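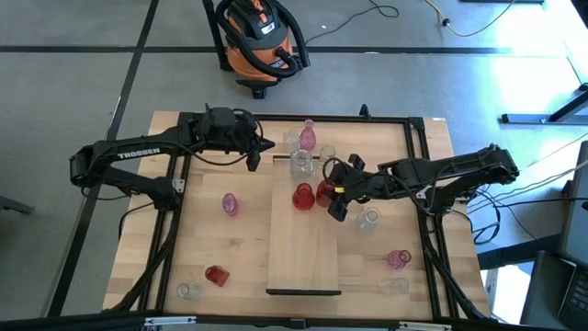 Part-time Archive Assistant, Wandwood Local History Room

Location: Wandwood, with one trip a month to the Skarnthorpe store
Hours: 11 per week, over two mornings
Contract: 12 months, starting in September
Reports to: Records Manager

The Wandwood Local History Room looks after the paper records of the town and the farms north of it. We hold parish registers, school logbooks, shop ledgers, maps, and a large run of family papers. We are open to the public four mornings a week and answer letters and emails the rest of the time.

We are looking for an assistant to work on the Moussa papers. The family ran the seed and feed store in Wandwood for three generations and kept nearly everything: order books, letters from growers, wage slips, printed catalogs, and receipts going back to the first year of trading. The collection came to us in 1,260 folders. Of these, 902 have a basic entry in the catalog. The rest have only a number on the front.
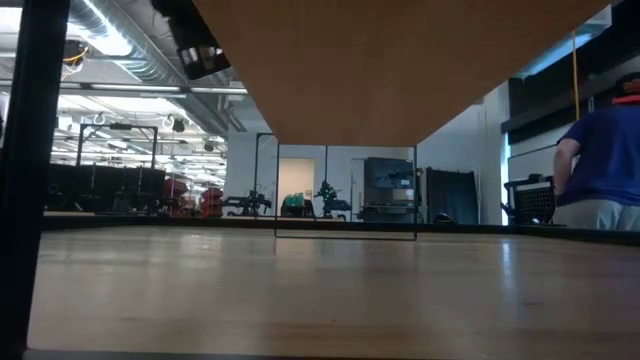
Reading time: 3 minutes

What you will do

Most of your time will go to the folders that have no entry yet. You will open each one, read enough to know what is in it, write a short description, and enter it in the catalog. You will also take out rusted staples and pins, move papers into acid-free folders, and put aside anything with mold or insect damage for the Records Manager to look at.

Once a month you will go to Skarnthorpe, return finished boxes to the shelves, and bring back the next batch. Mileage is paid if you use your own car. There is also a bus, but you can't bring boxes back on it, so tell us early if you don't drive and we will arrange a ride.

You may be asked to cover the front desk when someone is out. This means signing readers in, fetching items from the back room, and keeping an eye on how they are handled. It does not happen often - two or three mornings in a season.

What we need from you

You should be able to read old handwriting, or be willing to learn. Most of the letters are clear enough after a week or so of practice. The early order books are harder, and the clerk who kept them used his own short forms for the names of seeds. We have a list of the ones worked out so far.

You need to type accurately and follow a set format. The catalog runs on Bustden, which few people outside small archives have used, and we will train you on it. Experience with any other catalog or library system is useful.

Boxes weigh up to 30 pounds when full. We have carts and a step stool, and the job can be adjusted for someone who can't lift.

A degree is not required. Past assistants have come from library work, teaching, and office jobs.

Pay and conditions

Pay is $900 a month before tax. You will get paid vacation in line with your hours, and the room is closed for two weeks in December. Parking behind the building is free. The post is funded for the 12 months only and we can't promise that it will be extended.

How to apply

Send a resume and a letter of no more than one page. Tell us about a time you worked through a long, repetitive job, and how you kept your work consistent. Please don't send copies of certificates at this stage.

Applications can be mailed or handed in at the front desk before noon on any morning we are open. The closing date is the last day of June. Interviews will be held in July and take less than an hour, including a short exercise with a few copied pages from the collection. We will write to everyone who applies.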